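Corndale to Clodance, finally!
2/10/19

So I did it. After two winters of talking about walking the old rail trail from Corndale to Clodance in one go, I got up in the dark yesterday, ate two bowls of oatmeal standing at the sink, and went. It's 23 miles if you believe the sign at the trailhead, and my feet believe it completely.

The first stretch out of Corndale is the one everybody knows, with the dog walkers and the benches. Past the grain elevator it gets quiet and so much better. The cut through the limestone had icicles hanging down both walls, some of them taller than me, and I stood there grinning like a kid for way too long (this is why I'm always behind schedule). Then there's the trestle over the Trindura, 648 feet of it, re-decked last August. The new planks are great! No more looking down between your boots at the water, although I kind of missed it.

I met Damián Garrido at the halfway shelter, coming the other way with his skis strapped to his pack and no snow anywhere. He told me the east end was muddy. He was being kind. For nearly two hours I walked on the grass edge with one foot higher than the other, and I still came out with mud to the knee.

But the light on the fields out there! Low and yellow and coming sideways through the fence rows. I saw a rough-legged hawk hovering over the ditch, my first this year, and a whole crowd of horned larks that let me get much closer than they usually do.

Clodance has one place open on a Saturday afternoon, the Benítez bakery, and I had a bean pie and two coffees and felt like a new person. Damián Retamal drove me home and was very nice about his seats.
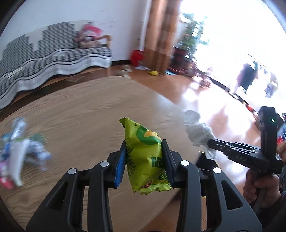
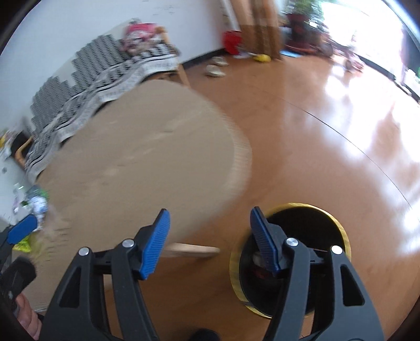 Food is the thing I keep changing from one walk to the next, and I think I've got it close to right now. I used to carry one big lunch, eat all of it at noon, and then plod along half asleep until three. Small and often works so much better for me. Something in a little packet like that bright green one can ride in a jacket pocket, and I can get it open with gloves on, while a sandwich means stopping and taking the pack off and getting cold. I still bring cheese, because I love cheese, but I cut it up at home the night before.

Next up is the river loop, once the ground dries out. If anybody has walked the north side lately, tell me whether the stile by the pump house has been fixed. It was leaning pretty badly in the fall and I'd like to know before I drive all the way out there.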